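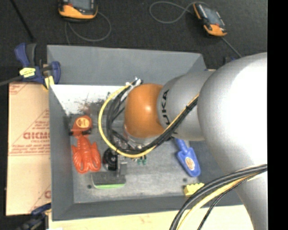

Comusgate Community Forums > Home & Family > Toy storage: one big bin or sorted tubs?

moffat_mum
Monday, October 12, 2020
My sister swears by one big open grey bin for all the small stuff. Everything goes in, cleanup takes 6 minutes. I'm not convinced. Has anyone stuck with this past the first month?

greywater75
Tried it in August. The kids tip the whole lot on the floor to find one plastic lobster. So you've moved the mess, that's all.

Adar
Disagree. Ours has been going two years. Open top, no lid, low sides. They can see what's in there and mostly they pick things out.

greywater75
"Mostly" is doing a lot of work there mate.

nikitz_b
What's the colour of the bin got to do with it? I keep seeing grey recommended. Sounds like shop talk to me.

Adar
Bright toys show up against grey. A red or orange one you'll spot straight away. The dark green bits, less so.

nikitz_b
So it works for the toys you could find anyway. Righto.

moffat_mum
Fair point lol. What about labelled tubs? A set of them is $75 and I doubt a four year old is going to read labels.

tubs_not_bins
Picture labels. And sort by size, not by type. Anything with claws or legs gets its own tub or it hooks onto everything else.

greywater75
Give it a fortnight and it'll all be in one tub. May as well buy the bin.

moffat_mum
Didn't you just say the bin was useless?

greywater75
It is. It's cheaper though.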